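Coketti Packing Room Users Group
Minutes of meeting, February 2019
Lovircombe site, ground floor

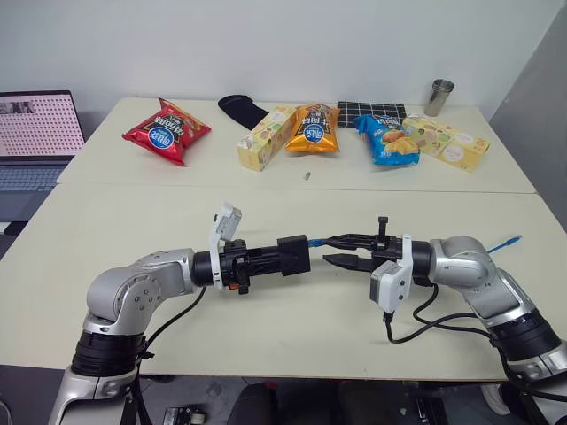

Figure 1. Packing room, near and rear tables. Snack bags, boxes and cloth items on the rear table.

Present: Lucero Zapata (chair), Paloma Montoya (minutes), representatives of stores, dispatch and cleaning.
Apologies: Cabrera shift lead.

1. Previous minutes
The January minutes were accepted with one correction. Under item 4, "shelf depth" should read "table depth".

2. Rear table
2.1 L. Zapata reported that the rear table is being used as general storage between packing runs. Snack bags, boxes and cloth items are being kept together on the one surface. The room procedure calls for food and textiles to be held apart.
2.2 Stores asked whether a second table could be brought over from Cutero. Dispatch advised that the doorway clearance would need to be measured first. The existing tables were assembled in the room.
2.3 Agreed: food items to the left half of the rear table, cloth items to the right half, boxes behind. Division to be marked with removable tape. Permanent marking was not supported, as the layout is due for review at the end of the quarter.
2.4 Agreed: opened snack bags are not to be returned to the table. Open stock goes to the lidded tub in stores.

3. Near table
3.1 The near table is to be kept for work in progress only. Stock is not to be parked there during changeover.
3.2 Cleaning reported that the current spray leaves a film on the white surface which shows tape residue. A neutral detergent was trialled on the far corner and left no visible film after 5 applications. Cleaning to switch over once the present supply is used up.
3.3 P. Montoya asked for cables to be lifted clear before wiping down. Noted, and to be added to the cleaning card.

4. Stock count
4.1 Dispatch tabled the January count for the Cabrera orders: 553 units packed, nine returned. Six of the returns were labelling errors and the remainder were crushed cartons.
4.2 Stores considers the crushed cartons to be a stacking issue - heavier boxes are being placed on top of the bags and light cartons when the table is full. The split under 2.3 should relieve this. No separate action.
4.3 Labelling errors to be taken up with the Cabrera shift lead out of session.

5. Wall behind rear table
Stores proposed a pegboard to get the cloth items off the table. The colour of the wall paint is on file, but the wall type is not known. Deferred until the fixing method is confirmed with the building manager.

6. Actions
Tape division on rear table - Stores
Doorway measurement for Cutero table - Dispatch
Revised cleaning card - P. Montoya
Labelling errors, Cabrera orders - L. Zapata
Wall type enquiry - L. Zapata

7. Other business
Dispatch asked for the spare tape guns to be labelled by bench. Agreed.

Next meeting to be advised by email. Minutes to be circulated to Cabrera and Cutero.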